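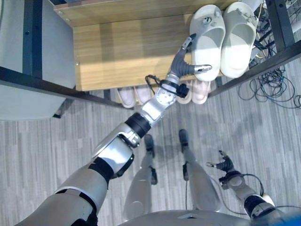 3 min read

Keep the Shoe Rack Small

By Ostap Nechyporuk

My building went up with no closets by the front door. There are 65 apartments in it and I have been inside a good number of them, and in almost every one the first thing you meet is a heap of shoes. People apologize for the heap and then step over it.

The usual answer is to buy something big. Pylyp Mykhailiuk, who lives two floors below me, paid 867 for a Zetico hall cabinet with tilting drawers. It holds a lot of shoes. It also takes up half the width of his hall, and his family still kicks their slippers off in front of it. A drawer has to be opened, and a person coming in with grocery bags will not open a drawer.

I think an open rack is better, and I think it should be smaller than you want it to be. A plain one with wooden shelves and a black metal frame will do. You can see every pair on it from across the room. White slides go on top, pink shoes underneath, and anyone in the house can tell where theirs are without asking.

The common complaint is that an open rack looks messy. Sometimes it does. I would still take a mess I can see over one behind a door. The cabinet people forget what they own. When Pylyp moved his cabinet in April to paint the wall, he emptied it first and found two pairs of sandals his daughter had outgrown before she started school.

The second complaint is that a small rack fills up. It should. When it is full, something has to go back to the bedroom or out of the house. Winter boots do not need to stand by the door in summer. Running shoes that hurt your feet do not need to be anywhere. A large cabinet lets you put off these decisions for years, and most of us will put them off if we can.

I also disagree with the advice, printed in the Stoyanova storage booklet and repeated everywhere, that slippers must be lined up in pairs with the toes facing the same way. I tried it for one winter. I spent the winter straightening slippers. Now I ask only that they be on a shelf. One can lie at an angle and another can have its heel hanging over the edge. They are off the floor, and a person walking through in the dark will not trip on them.

Leaving the top shelf bare is worth considering too. It gives you a place to set down a pair while you decide where it goes, and it is easy to wipe.

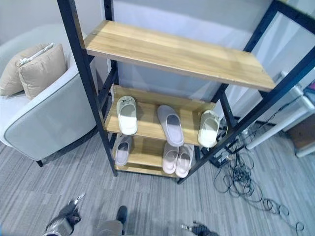

Where to put it

Most people push the rack up against the door and leave it there. I would put it near a seat. Changing shoes is done sitting down by anyone over a certain age, and an armchair with a couple of cushions is a better place to do it than a cold hall bench. If the chair is in the living room, let the rack be in the living room. Guests will survive the sight of slippers.

Carpet is fine under a rack that holds indoor shoes. For outdoor shoes I would want a hard floor or a tray.

As for price, the Nollthorpe store across the river sells plain racks for much less than Pylyp paid, and secondhand ones turn up often. Check that the shelves don't wobble before you carry one home.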